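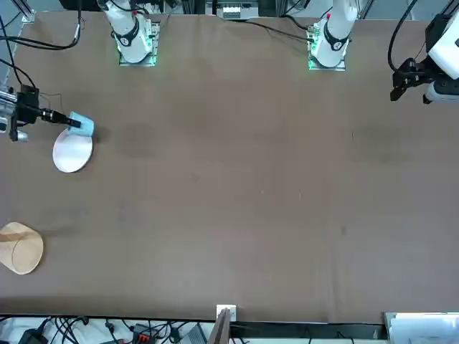

Page 41

Chapter 6
Buying from a supplier you have not met

In this chapter you will learn:
how a small firm finds and checks a supplier in another country
what goes into an enquiry and what should come back in a quotation
why the lowest unit price is often not the lowest cost
how samples are ordered, approved and kept

Key terms: enquiry, quotation, minimum order quantity, lead time, agent, landed cost, reference sample

Opening case: Keduvel Kitchenware

Natalina Greco runs Keduvel, a shop and online business in Onthorpe that sells kitchen goods. For her first few years in business she bought all her stock from a wholesaler in Elton. The wholesaler delivered every week, accepted returns and gave her 30 days to pay. It also sold the same goods to most of her competitors, so she had little control over her prices.

In April she decided to have a range of storage jars made under the Keduvel name. She wrote to several factories whose details she found in an online trade directory. Three replied. One offered a price well below the others but would not accept an order for fewer than 4,000 jars. The second would make 800 at a higher price. The third sent a catalogue and no prices at all.

Keduvel normally sold 800 jars in a year. Buying 4,000 would have meant paying for stock that might sit in a storeroom for five years. Natalina chose the second factory. Her unit cost was higher, but she kept enough cash to go on buying everything else the shop needed.

We shall come back to Keduvel several times in this chapter. As you read, keep in mind that the decision was made by a business with limited cash and limited space. A chain with many branches might have looked at the same quotations and chosen differently.

6.1 Where buyers look

A business that wants to import goods can begin in several ways. Trade directories list manufacturers by product and country. Trade fairs let buyers handle the goods and talk to the people who make or sell them. Embassies and chambers of commerce often keep lists of exporters. Some buyers simply ask other firms in a similar trade, although a direct competitor is unlikely to be helpful.

Many of the names a buyer comes across will not be manufacturers. They may be trading companies, which buy from factories and sell on, or agents, who arrange a sale between two other parties and are paid a commission. A trading company adds its own margin to the price. In return it may combine small orders from several factories in one shipment, check the goods before they leave and deal with the paperwork. For a first order this can be worth paying for.

Ji-hoon Kang worked as a buying agent for Ong, a trading company dealing in household goods. Most of his working day was spent on specifications. A buyer would ask for "a strong box" or "a nice blue", and he would have to write back and ask how thick the board should be, or which blue was wanted. Each question of this sort could add days to an order, and the buyers who had answered them in advance were usually served first.

6.2 The enquiry

An enquiry is a message asking a supplier for prices and terms. It does not commit the buyer to anything. A good enquiry gives the supplier enough information to work out a price, and normally covers:

a description of the goods, with measurements and materials
the quantity wanted, and whether there may be repeat orders
packing and labelling
the place of delivery
the date by which the goods are needed
any safety or labelling rules that apply in the buyer's country

The last point is sometimes forgotten. Goods that come into contact with food, for instance, must meet the rules of the country where they will be sold, and the importer is normally held responsible if they do not.

6.3 The quotation

The supplier answers with a quotation. This should state the unit price and currency, the minimum order quantity, the lead time, the terms of payment and how long the offer remains open. It should also say who pays for transport and insurance, and up to what point - the factory gate, the port of loading or the buyer's own door.

Two quotations can be compared only when they cover the same things. The usual method is to work out the landed cost, meaning the full cost of getting the goods to the buyer's premises. Freight, insurance, customs duty, port charges and inland transport are all added to the price of the goods. The total is then divided by the number of units.

6.4 Samples

Before placing a full order, most buyers ask for a sample. Some suppliers send it free, some charge for it, and some charge but take the amount off the first invoice. Once the buyer is satisfied, both sides should keep an identical approved piece, signed and dated. This is the reference sample. If there is a dispute about quality later on, the delivered goods are compared with it.

Natalina turned down the first jar she was sent, as the lid did not fit closely. The second was approved on 22 September 2022.

Before you go on

Find a household product with its country of origin marked on it. List the costs, other than the price charged by the factory, that the importer probably had to pay before it reached the shop. Keep your list - you will need it for the landed cost calculation in the next section.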